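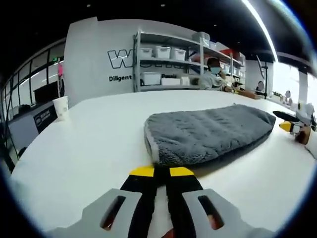

The Case for the Shared Towel

Every shared workplace depends on a number of small articles that belong to no one in particular. The gray towel on the common table is one of them. It is bought in multipacks, issued without ceremony, and used by whoever is standing closest when a cup tips over. It rarely appears in a policy. It is the position of this publication that it should.

Our interest in the subject follows from correspondence received after the October issue, in which we reported on the replacement of paper towels at the Gretico offices. Readers responded in greater number than they had to our articles on parking and on leases combined. A good many objected to the cost. Others objected to the cloth itself, which they considered unsanitary. Several wished only to record that their own workplace had tried the same thing and had given it up within the month.

These objections deserve a serious reply. A cloth towel that is used by everyone and washed by no one is worse than a paper one. The fault, however, lies in the arrangement made for it. An office that would never buy a printer without deciding who orders the toner will put out two dozen towels and make no provision for laundering them.

The white worktable makes the question harder to avoid. Long white tables have become the common choice for shared rooms, and they show every ring and crumb. People set down paper cups on them all day. A cloth kept within reach will be used, and one stored in a cabinet across the room will generally stay there. We therefore favor leaving a towel on the table during working hours, laid flat, where its condition can be judged at a glance. 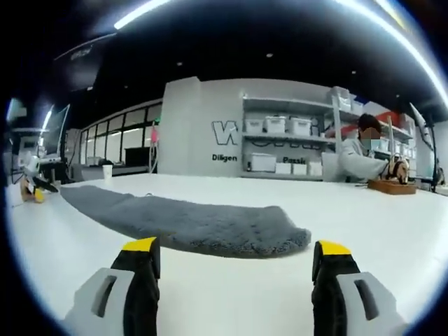 Flat or Folded

The manner in which a towel is left may seem too minor for comment. We disagree. A thick, fuzzy cloth bunched into a mound holds moisture in its folds and hides whatever it has picked up. The same cloth spread out will dry sooner, and the next person can see whether it is fit for use. Folding has its defenders, particularly among those who value the look of a room. Folding is suitable for clean towels on a shelf. It is a poor practice for one that has been in service since morning.

At Rurolell, the facilities office adopted a plain rule: a towel is spread after use, and at the end of the day it goes into a bin for washing whether or not it looks soiled. The office began with 24 towels and had 23 at the end of the first year. We find that a respectable record for any shared supply.

Storage matters as well. Lidded white bins on open shelving are now a familiar sight, and they serve the purpose well, provided that clean and used cloths are kept in separate bins and that both are labeled.
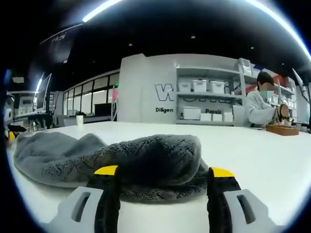 Cost and Responsibility

The Surnelell building spent $566 on towels and laundering in its first year under a similar arrangement. Critics will note that paper would have required no washing. It would also have required regular purchase, storage, and disposal, and these expenses seldom appear on one line of a budget where they might be compared.

We recommend that any organization sharing a room adopt a written towel policy of no more than 2 pages. It should name the position responsible for washing, state how often the cloths are replaced, and say where the clean ones are kept. The Chiu center posts its policy inside the cabinet door, at eye level, and reviews it when the lease is renewed. Other tenants would do well to ask for a copy.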